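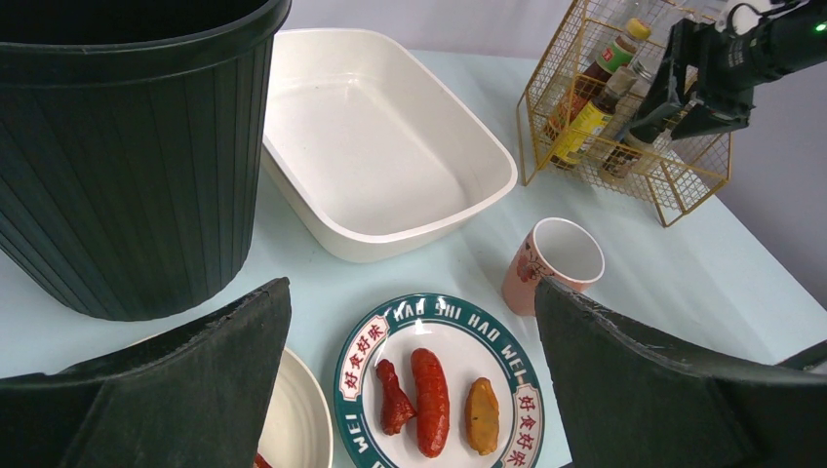 Home Notes Bench Archive Contact

Open afternoon at Avness: table clearing

I spent an afternoon in January at the Avness open day, mostly at the manipulation station. Elibariki Lukumay ran it. The task was kitchen sorting: take bottles, jars and cans from a crowded table and put them in a wire basket, leaving the dishes where they are. One arm, a two-finger gripper, a camera at the wrist. Cycle time was quoted as 28 seconds per item, which matched what I saw on easy objects and was optimistic on the rest.

The fingers interested me more than the arm. They are wide, and wide fingers are forgiving on a cylinder and a nuisance between two objects standing close together. Lukumay said the approach angle is chosen mainly to keep the fingertips off the neighbors, and that finger wear is logged. A pair gets replaced after 2,000 grasps. 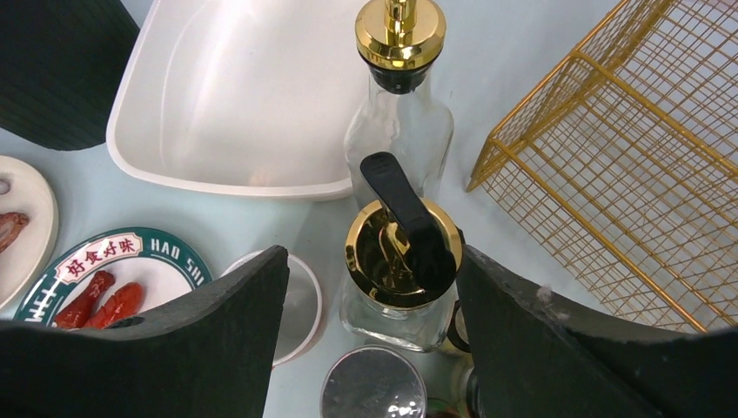
Glass is the hard case. Depth readings on clear walls are unreliable, so the grasp point has to come from somewhere else: the cap, the collar, or a prior learned from earlier runs. The team labels by hand when the prior fails. Zoila Guzmán, who does most of that labeling, put the current glass set at 600 grasps and said she would want several times that before trusting it with a customer's table.

I asked about force control. There is no tactile sensor in the fingers. Grip is inferred from motor current, with one threshold for rigid objects and a lower one for anything the classifier calls thin-walled. A misclassified cup would get the wrong threshold. They know this. 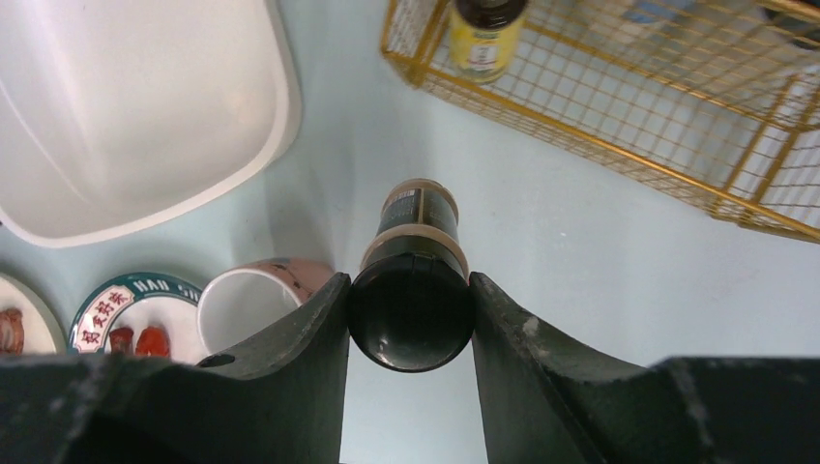
Placement planning runs as a separate process from grasp planning, and the two share very little. The grasp planner picks whatever scores highest; the placement planner then has to live with the resulting orientation. A dark bottle held in the gripper, with the white basin on one side and the gold basket on the other, leaves one sensible lane across the table, and a planner that knew about the lane before closing the fingers could choose a better wrist angle. Fredy Cárdenas is working on merging the two. He expects the joint version to be slower per item and to need fewer regrasps.

The basket causes its own trouble. Thin wire on a pale surface gives a noisy point cloud, and the collision model treats the walls as solid sheets padded by 8 millimeters. Safe, but it wastes room near the corners. Cans and bottles laid on their sides also roll, and the model of the basket floor is updated only between cycles.

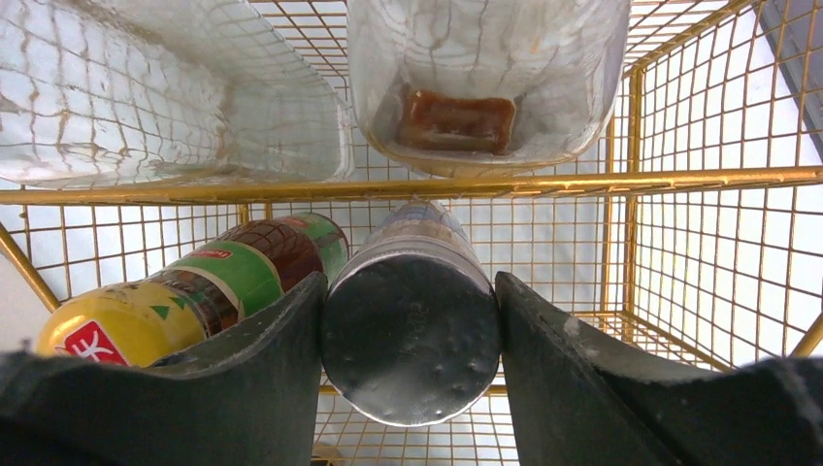
What I would want to see next

A failure log, by object class. A run with the lighting changed. The same table set by a visitor. Lukumay agreed to the last one for the next open day.

Recent posts
- Kukine gearbox teardown, part 2
- Cable routing on the Banditz arm
- Notes on the Fragkou calibration target
- Reader mail: Thiện Mạch on motor current and grip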